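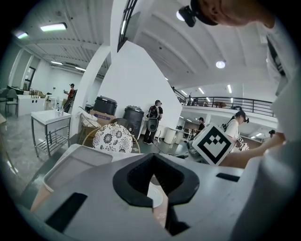 Friday, November. Dye bath no. 2, wool from Skurnthorpe.

I weighed 300 g of the washed yarn and let it soak overnight in the alum. The water here is hard, so I used the rain water from the barrel. Onion skins from the Hwang shop, boiled one hour, then strained through cloth.

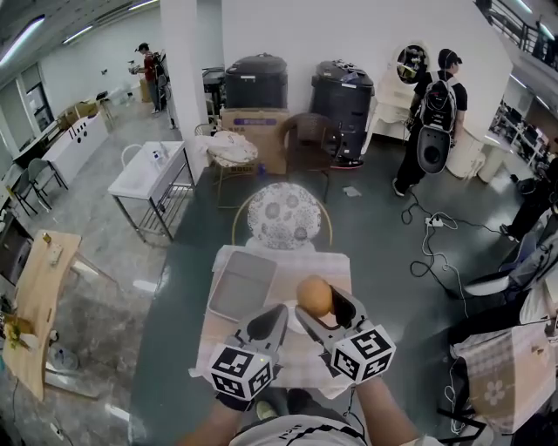 Kojo Ametepe thinks the bath was too hot at the start, and that this makes the yellow go brown. He would keep it lower and wait longer.

Maybe he is right. My first skein is more rust than gold. For the next one I will heat slowly and stir less, as

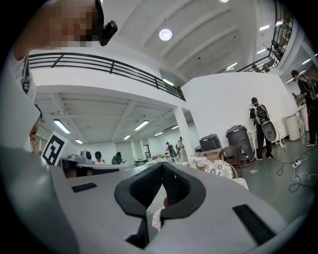

the wool felts very easily when it is moved. Still to do: rinse, dry in shade, order 700 g more from Puker.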